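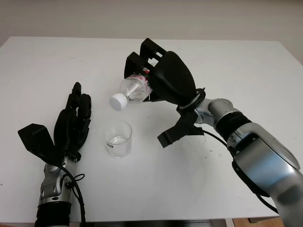
Fig. 3: Right hand tilting the bottle towards the glass, cap on, left hand empty.

Pouring was the bit I'd been looking forward to! Senthil and I recorded 25 demonstrations by teleoperation, then trained the policy on joint angles plus the head camera. In testing it got the bottle over the glass in 7 runs (a lot better than in our first report), but the tilt angle wandered badly near the end. Kavitha thinks we need more starting positions for the glass, so that's my job for March.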